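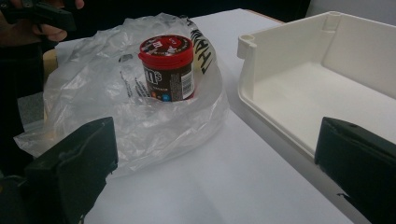 Prilville workshop publishes drying tests on oil glazing mediums

The Purkar painting workshop in Prilville has released the results of a drying trial on oil glazing mediums, carried out on 42 test panels over the winter and spring. The report went to course members in May and can be read at the front desk during opening hours.

The trial was set up by Bart Van den Broek, who teaches the indirect painting course, and Mehrangiz Talebi, a paintings conservator. It compared four mediums in common use at the workshop: plain linseed oil thinned with mineral spirits, a stand oil mixture, a walnut oil mixture, and an alkyd gel. Each was tinted with the same transparent earth color and brushed over a gray underpainting in a single thin coat.

All panels were prepared with the same acrylic ground and sanded once. The underpainting was left for 40 days before glazing. Half of the panels were then kept in the north studio, where the blinds stay up, and half in a closed storage cabinet with no direct light. Room temperature and humidity were logged twice a day.

Drying was checked in two ways. A clean cotton swab was laid on the surface under a small weight and lifted off to see if any fibers stuck. When a panel passed, a second swab dampened with mineral spirits was rolled over one corner to see if color came away. A panel was recorded as ready for a further layer only when both tests were clean.

The alkyd gel panels passed first in both locations, with little difference between the studio and the cabinet. The linseed panels came next. Stand oil and walnut oil were slowest, and in the cabinet both took more than twice as long as in the studio. Several walnut oil panels passed the dry swab test but still gave up color to the damp one, which the report treats as the main practical finding.

“Touch-dry is a poor guide for anyone who plans to wipe out lights in the next glaze,” Talebi writes in the notes. “The solvent in the fresh layer will find whatever has not set underneath.”

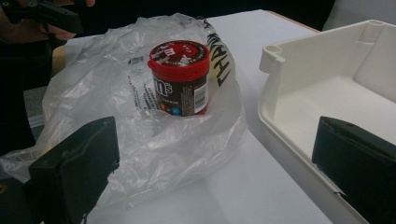 M&M's container with a red lid in a plastic bag on a white tabletop.

Pigment was a second variable, though a smaller one. Ten of the panels repeated the linseed test with an umber and an alizarin type color in place of the standard earth. The umber panels were ready well ahead of the others – manganese in umber is a known drier – and the alizarin panels were the last of the group. The authors advise painters to keep a scrap panel beside any work in progress, coated with the same mixture on the same day, and to test that panel instead of the painting.

Gloss was recorded by eye only, under one lamp at a fixed angle. The stand oil panels dried with the most even surface. Sinking-in was noted on the linseed panels where the sanding had cut through to more absorbent ground. No conclusions are drawn on yellowing, and the panels will be looked at again next year. Those kept in the cabinet will be split into two sets, one of which moves to the studio.

Kwame Tetteh, who runs the Ulten print and paint studio, has asked for a repeat of the trial on oil-primed linen. Panels are rigid and the acrylic ground is fairly absorbent, he points out, so the times may not carry over to stretched canvas. Van den Broek agrees with the objection and says linen has been ordered. Roel Martens will prepare the supports.

The panels can be seen in the corridor outside the north studio on Saturday from 2 p.m. Each carries a label on the back with the medium, pigment, location and coating date. Visitors may handle them by the edges. Copies of the blank log sheet are available for painters who want to run the same tests at home.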